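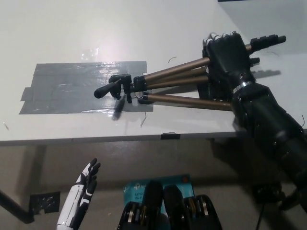
Page last changed 01/01/2021
By Titilayo Balogun and Imani Nguyen-Tran
Print this page | E-mail this page

4. Folding, laying down and handing over

4.1 What borrowers do with the legs

The loan records in Section 3 tell us which tripods came back damaged, but they say very little about how a tripod gets damaged between the car and the shelf. For that we turned to the return desk. Over the October observation period we watched 102 returns at the Golville and Flidmont lending rooms, and we were delighted by how much there was to see in an act that usually takes less than a minute. A tripod is a wonderful object to study in this way. It changes length, width and balance while it is being held, and a borrower has to keep up with all three.

The order of folding varied more than we expected. The printed card that goes out with each loan asks people to close the bottom leg sections first, then the upper ones, then bring the legs together, and last to fold or turn in the pan handle. Most borrowers began somewhere else. Many brought the legs together while they were still fully extended, laid the whole thing across the table, and then worked on the sections one leg at a time. We came to call this the "lay and slide" method. It looks clumsy on paper and is lovely to watch when done well, as the table carries the weight and both hands are free for the locks.

The pan handle deserves its own paragraph. On a tripod lying on its side with the legs closed, the handle can still reach well out past the head, and it is the part most likely to meet a door frame, a shelf upright or another tripod. At Golville, where the shelves are shallow, bent or loosened handles made up the largest group of repairs in the Ferri log. At Flidmont, where tripods hang by a strap, there were hardly any. We had read the Golville figures for months as a sign of careless borrowers. After two mornings at the desk we were quite sure they were a sign of shallow shelves.

4.2 The table

Both rooms use a plain table for returns, and in both the staff had added things to the surface over the years: felt, tape, a cut-up yoga mat, a strip of carpet. None of this appears in the equipment inventory. Staff at Golville told us that a smooth top lets the rubber leg ends grip but lets the metal sections skid, so that a tripod laid down quickly tends to swing around its feet. We tested this ourselves after hours (with great enjoyment) and found the same thing on three of our four tabletops. A rougher patch under the head slowed the swing. A patch under the feet made no difference that we could see.

We also noted where people chose to put the head. Borrowers who laid the tripod down alone nearly always placed the head toward themselves and let the feet point away. Where a second person was standing across the table, the tripod was more often turned sideways, so that each had an end within reach.
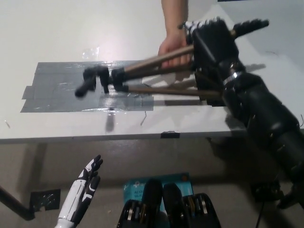

Handing over a long, uneven object is a small problem in cooperation, and tripods make it a very good one. The weight is mostly at the head, the length is mostly in the legs, and the legs can move apart if only one of them is held. In 149 handovers recorded across the whole project, the receiver took the head end far more often than the feet, and the giver usually kept a hand on the legs a moment longer than seemed needed. Figure 5 has the arrangement we mean, with the tripod level above the table, the leg sections still extended, and a hand from the far side holding just one leg while the head end is held from the right. A grip on one leg leaves the other two to the hinges at the top. With stiff hinges this is perfectly safe. With worn ones the free legs can drop, and the person at the far end feels the pull before seeing it.

Stiffness at the hinge therefore matters for more than standing the tripod up. We asked the Kustham repair bench to rank 10 tripods from loosest to stiffest by feel, without telling them which had been reported as "awkward to pass" by desk staff. The loosest 5 included every tripod that had drawn that complaint. The sample is small and we do not want to lean on it too heavily, but it pleased everyone at the bench, who had been saying as much for years and now have a reason to tighten hinges at the same time as leg locks.

4.3 Small habits at the desk

Some of what we recorded fits no category in the coding sheet. One regular borrower at Flidmont wiped each leg with a sleeve before closing it. Several people counted the locks under their breath. Over half of those who used the lay and slide method rolled the tripod toward themselves to get at the third leg, and those who lifted it instead took longer and dropped it more. We have added "roll" to the coding sheet for the second round.

Desk staff had their own habits too. At Golville the returned tripod is always picked up once by the legs and once by the head before it is signed in, and a loose plate or a slipping section shows itself during the turn. The check takes a few seconds and finds more faults than the written form does. We return to it in Section 6, where the form is compared with the faults found later at the bench.

Related items
Shelf depth and strap storage in two lending rooms
Coding sheet for the return desk, second round
Notes from the Kustham repair bench
The Ferri log: how repairs were grouped
Loan cards and who reads them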